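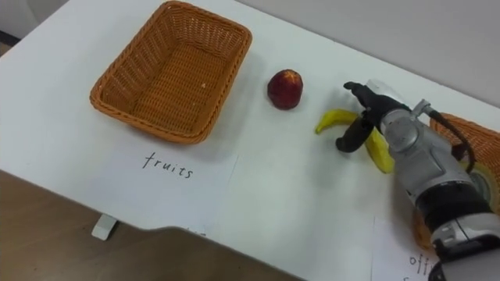 Week 8 notes: grounding a policy in written labels

Reading for this week: the Lurkier paper (sections 2 and 4, skip the appendix). Slides go up after class.

Recap. Last time = language instruction in, actions out. Sorting rule was in the prompt. Today the rule is on the table. Handwritten paper in front of a basket, e.g. "fruits". Prompt just says "tidy up the table".

Why harder:
- policy has to read from the head view, at an angle, thin pen strokes
- label has to be tied to the right basket (nearest? in front of?)
- arm gets in the way. Mid-grasp, with a banana in the fingers, the far basket and its label are partly hidden behind the arm. Single-frame policy then has only the "fruits" sheet to go on in full

Method (Drikerura baseline)
1. Read step. Small VLM on the first frame, arm parked. Output: list of basket + word pairs.
2. Cache the pairs. Do NOT re-read every step, see occlusion above.
3. Pick step. Choose object, match to a word, pass target basket to the low level policy.
4. Low level policy, trained on 2000 demos, action chunks of 15.

Ngau variant drops step 2 and keeps a short history of frames instead. Simpler to train, slower to run. Loses the label if the arm hovers too long.

Results, the short version. Caching helps most when the target is the far basket. For the near one hardly any differnce. Failures are mostly wrong pairing, the word itself usually gets read fine. Swapping the two sheets between episodes is the test that matters: a policy that memorized "fruit goes left" falls apart there. Oltham split does exactly this, use it.

Common mistake in last year's reports: counting a good grasp as a success. Grasp and placement are seperate columns please.

For lab
- run both variants on the Oltham split, swapped and unswapped
- log the cached pairs for every episode
- one paragraph on what happens if a sheet moves after step 1

Not covered: labels in more than one language, two words on one sheet. Maybe week 11 if theres time.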